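Kumsa Street Tenants Association
Minutes, September meeting, ground floor lounge, 7 pm
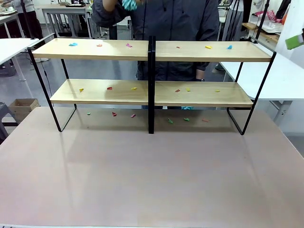

Present: Sumeya Ayele (chair), Joelle Majali, Panagiotis Chatzigeorgiou, Sosina Admasu. Saron Belay came in at item 3, took over notes from Joelle.

1. Last minutes
Approved. One fix, the boiler visit was for building B and not A.

2. Laundry room
Dryer 2 still out. Rukent sent someone, he looked at it, ordered a belt, no word since. Sosina has called twice. Panagiotis wants us to stop paying the service fee until it's fixed. Sumeya said check the contract first, she thinks we can't just hold it back. Joelle has the contract somewhere.
Signup sheet: people are crossing each other out again. Agreed to go back to 2 hour slots, no slots after 10 pm.
ACTION: Joelle to find contract. Sosina to call Rukent again.

3. Bike room
Long one. Quote from Bikex for wall racks is $2,000 with installation, deposit of $200 to hold the price. Would give us 8 more spots. Panagiotis against, says half the bikes in there belong to people who moved out and we should clear those first. Saron said same thing was said last year and no one tagged anything. Some back and forth.
Sumeya: tag first, then decide. Tags go on, anything still tagged at the end of the month goes to the landlord's storage, not the curb. Joelle asked who pays if somebody comes back for a bike with a cut lock. Not settled.
Vote on paying the deposit now: 2 for, 3 against. Not carried. Come back to it next meeting.
ACTION: Panagiotis and Saron to do tags. Saron to ask Bikex how long the quote is good for.

4. Front door
Closer is slamming, first floor can hear it all night. Hikport manages the door and the buzzers both, so one call should do it. Also the buzzer for 2C rings in 2D. Sosina says it has been like that since she moved in.
ACTION: Sumeya to email Hikport, cc everybody.

5. Yard
Tomatoes done, beds need clearing. The hose was left on again overnight. Note to go up by the back door. Joelle would like bulbs in before it gets cold, will pay for them her self and bring the receipt. Fine with all.
Compost bin lid missing. Anyone seen it?

6. Rent letters
Three tenants got letters with the wrong renewal date. Saron has copies. Keep the envelopes, don't sign anything yet. Sumeya will write to the office asking for corrected ones in writing. Panagiotis thinks there are more than three, will knock on doors on his floor.
ACTION: Sumeya, letter. Panagiotis, doors.

7. Other
Noise on the roof, moved to next time.
Recieved one complaint about cooking smells, unsigned, no action.
Lounge key: Sosina has the spare.

Closed 8:40. Next meeting same place, Joelle to chair as Sumeya is away.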